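November
By Joanne Staniforth

I went back and forth on the Bramero metal bin for ages before buying one, mostly because I already own too many plastic tubs and couldn't face explaining another container to my husband. But the plastic ones crack! Every winter, without fail, I go to grab something out of the garage and a corner comes off in my hand. So, metal it was.

First thing to know: it's big. I'd pictured something shoebox-ish (my own fault, the measurements are right there on the listing) and it took over a good chunk of my worktable. It's also gray, just gray, so if you want something pretty for the living room this isn't it. My friend Syahrul Latuheru has the Clistetti one with the lid and it's much nicer looking, but his has no divider, and the divider is what sold me.

You get two compartments with a sloping panel between them. I love the slope. Small stuff slides down to where I can reach it, and I'm not scraping my knuckles on a straight wall every time I go in after a screw. The front side is the wider one and that's where everything in my house seems to land: gloves, toys, whatever was on the stairs.

Now the gripe. The finish does not hold up. Mine has been in use for 3 months and the divider already looks like it's been through 10 years of somebody's workshop. The upper part has gone pale and shiny with a ragged edge where it meets the darker gray, and there are scratches running up from that. It doesn't bother me in a garage bin, but I'd be cross if I'd paid extra for looks.

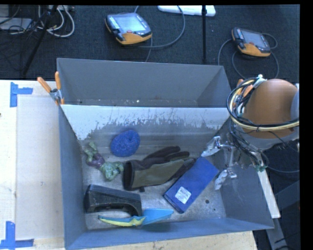
Glove, blue scrubby ball and one green muscleman in purple shorts, all in the front half.

Cleaning is easy enough, though fine specks like to collect down at the bottom of the back section, right along the divider. I tip the whole thing out and wipe it with a damp rag. Do empty it first, it's awkward to carry full.

Would I buy it again? Yes, and I've got my eye on a second one for the laundry room. Four stars, and they can have the fifth when they fix that finish.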